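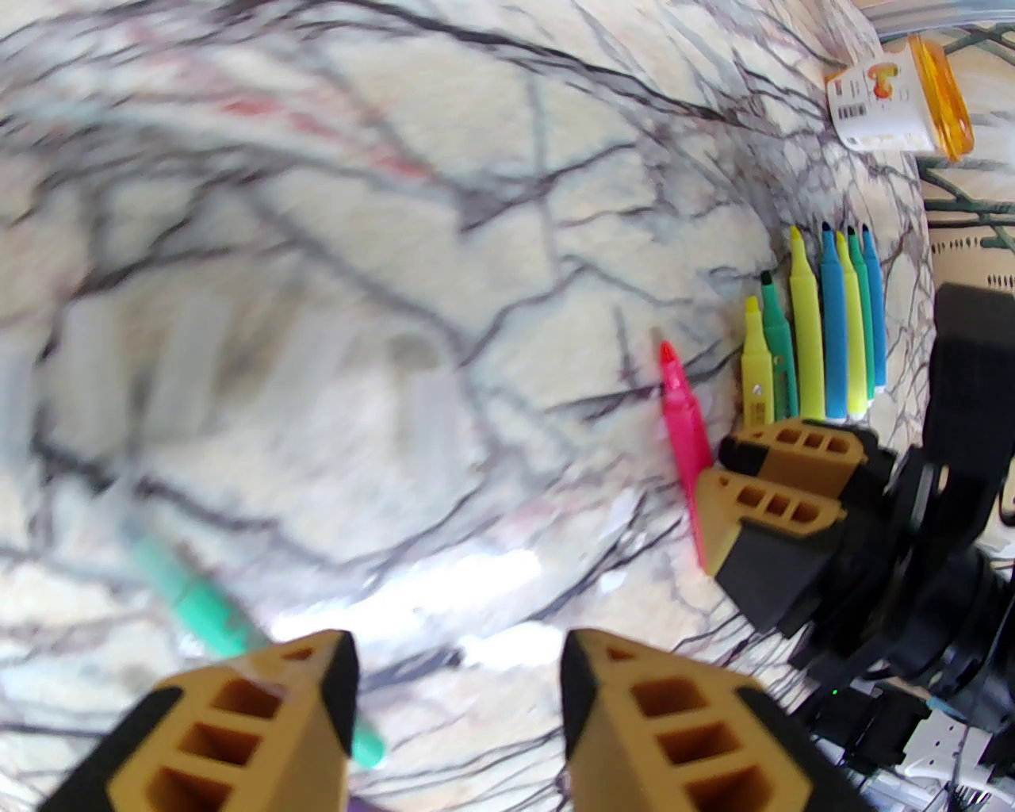
Colour and Order: Keeping and Using Your Markers
Handout 2 for the evening course in Study Skills and Visual Notes
Tutor: Lorraine Lightfoot, Dranthorpe Learning Centre
October 3, 2019

Welcome back, everybody, and thank you for being so patient with the heating last time. We got through the first part of the session on headings and margins, and several of you stayed behind to ask about pens, so I have put my answers down on paper (with a few extras I forgot to say on the night).

1. Laying out

Before you write a word, take your markers out of the pouch and lay them side by side on the table, tips all pointing the same way. I know it feels a bit like setting out the good cutlery, but do try it for a fortnight. When the pens are in a row you choose a colour by looking, and your other hand stays on the page where you were reading. When they are in a heap you rummage, and by the time you have found the blue one you have lost your line.

Leave a small gap between the row and your paper. A pen in use can lie in that gap, on its own and at a slant if you like, and it goes back to its place when you change colour. Raelene Tautahi tells me she keeps hers on a folded tea towel so that they don't roll, and I have since stolen the idea for my own kitchen table.

A hard, shiny top such as marble or glass is lovely to wipe down, though it does throw the light back at you. Move the lamp to one side, or put a sheet of plain paper under your work.

2. What order?

There are three ways people in this class like to do it. Have a go at each and see which suits you.

By rainbow. Pretty, and easy to remember. The trouble comes with the in-between shades. In a mixed set such as the one at the top of this handout, you have yellow, a yellow-green, a teal-green and a light blue, and it takes a moment to decide who sits next to whom. Put the closest pair apart on purpose, with a blue in the middle, and you will pick up the wrong one far less often.

By job. Highlighters at one end, writing markers at the other. This is what I do myself.

By how often you reach for them. Favourites nearest your writing hand. Fasil Workneh does this and his notes are a joy to read, so there must be something in it!

3. A simple colour key

Please write your key inside the front cover of your notebook, and then leave it alone until June at the earliest. Changing the key halfway through a subject is the commonest muddle I see. Mine goes:

Yellow — main idea of the paragraph
Pink — dates, names and anything I must learn by heart
Green — examples
Blue — my own questions and grumbles

Four is plenty to begin with. If you own a set of 30 you are very lucky, but do keep the rest in the box for the time being.

4. Tips

A chisel tip gives you a broad line on its flat edge and a narrower one on its corner, so it will both highlight and underline. A bullet tip gives much the same line whichever way you hold it, and it's kinder to beginners. Try both on the back page first and turn the sheet over to see what has come through.

Caps: push until you hear the click. Store the pens lying down.

5. For next time

Read the 14 pages on canals in the course reader and mark them up using your key. Then write me a half-page summary using only what you have coloured in yellow. Yu-na Ok asked whether pencil is allowed for the summary — yes, of course it is.

Huia Brunton has a spare pouch of markers for anyone who would rather borrow than buy. Ask her at the tea break.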